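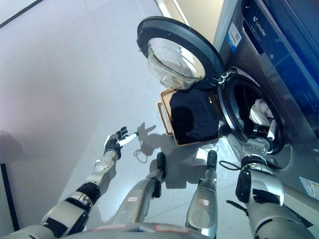
## Session 4: Loading and unloading a front loader

Welcome back! Today is all about the drum, and I promise there is more to enjoy in it than you'd think.

Have a look at the opening first. You've got a dark rubber gasket and a steel rim, and the door has a thick domed glass (I love that dome – it bulges into the drum when shut and keeps the washing off the seal!).

**Taking things out**

- Open the door fully.
- Feel along the *top* of the drum as well as the bottom. White cloth can cling up there, and a sock left behind will turn the next load grey.
- Pull back the gasket fold and wipe it with a dry cloth.

**Putting things in**

- Shake each piece out before it goes in.
- Leave a hand's width free at the top.

**For next time:** read pages 2 to 4 of the Sedgwick booklet and bring one care label you can't make sense of. The odder the better!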